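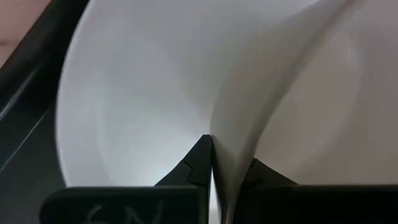 Progress report to Bastos, for the period ending in March
Project: Tray service and table laying, Stornasthorpe training kitchen
Grant part 2 of 2

This report covers the work since the last payment. I apologise that it comes a little later than we agreed. The part on costs needed more checking than I expected, and I did not want to send it with errors.

1. What was done

In this period we worked on the breakfast tray. The learners at Stornasthorpe prepare for jobs in guest houses and care homes, and the tray is the task which the employers ask for most often. We have now written the full sequence for laying and clearing it, and 23 learners have followed it from beginning to end.

The dishes were chosen together with Isis, our partner for the course material. We kept to few pieces, so that a learner can concentrate on the placing. The black plastic tray has rounded corners and is easy to wipe. The bowl is white with a broad flat rim, and the mug is small and yellow, so it can be found quickly on the table. We tried also a clear glass in the place of the mug, but too many learners knocked it over and we took it out again.

2. The work table

The wooden top is in use for all the tray exercises. It has kept well – we oil it once a month – and the lines of black tape on the grey floor help everybody to keep the same distance from it. I would like to keep this arrangement for the next group also.

3. Difficulties

The most frequent mistake is still that the mug stands too near to the edge of the tray, or partly over it. When the tray is then lifted, the mug falls. We have changed the order of the steps, and now the position of the mug is checked before anything else is added. The second difficulty is the handle, which should point to the side of the person who will drink. Many learners forget this when they are in a hurry. 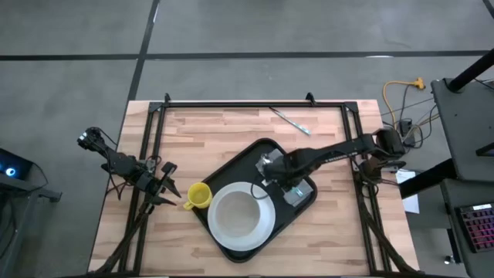

Américo Ramalho finds that the mug should go on last and not be checked first, because with a full bowl already in place the learner can feel how the weight is divided. I have noted his opinion and we will try both orders with the next group.

4. Costs

The second order of dishes from Bruvar came to 1513 euros, delivery included. We bought 50 bowls, and the mugs and trays are on the same invoice. The amount is inside the budget line for equipment. A copy of the invoice goes to your office separately.

5. Next steps

We will start with the clearing and stacking of used dishes, for which the instruction sheets are half ready. I would also ask for your permission to move the remaining travel money to printing. Please let me know if a separate form is needed for this.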